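4.2 Loading cups, mugs and glasses

Read section 4.1 before you start. The steps in this section apply to the Skamon wire rack, with or without the side basket. The rack can be loaded inside the machine or taken out and set on a flat floor. 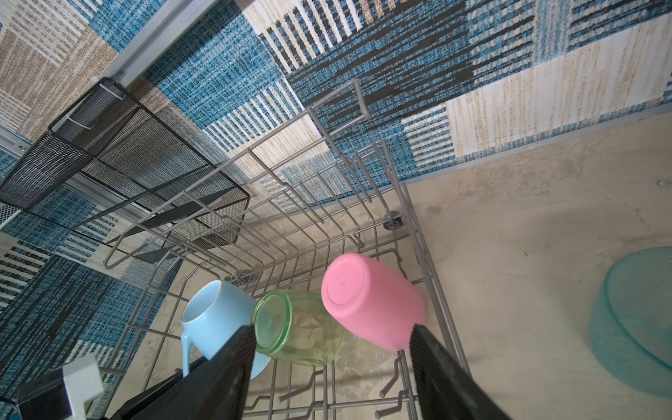
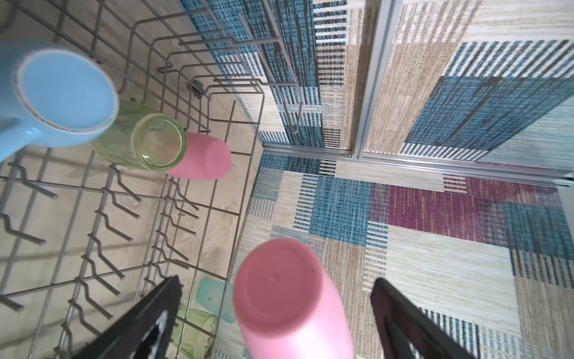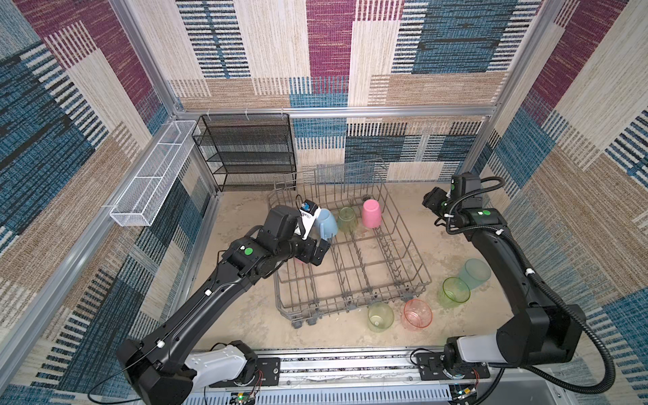 Fig. 7. Cups and a mug in the gray wire rack, with the rack on the floor.

1. Pull the rack out to its stop. To take it out completely, lift the front edge and roll it clear of the rails.

2. Check that the wheels turn freely and that no wires are bent.

3. Empty all cups and scrape out tea leaves, coffee grounds and fruit pulp.

4. Start at the back of the rack and work toward the front. Put mugs in first – their handles take up the most room.

5. Set each cup with its mouth down, or at a steep slant between two rows of tines. Turn mug handles toward a gap.

6. Leave a finger's width between ceramic and glass.

7. Place light plastic cups where the tines hold them on both sides.

8. Slide the rack back and turn the upper spray arm by hand. It must not touch anything.

Note: Cups lying flat on their sides can collect water. Stand them up again before you start the program.

Note: The rack holds up to 30 small cups. Mixed loads with mugs will be smaller.

Caution: Wash plastic cups only if they are marked as dishwasher safe. Do not use the 70 °C program for them – choose Gentle (41 °C).

Caution: Do not lift a loaded rack by its tines or by the side basket. Hold the outer frame with both hands.

Unloading

1. Wait until the cups have cooled.

2. Tip each cup slightly as you take it out, so that water in the base runs off.

3. Stand the cups upside down on a clean, level surface until they are dry.

For knives, forks and small utensils, see section 4.3.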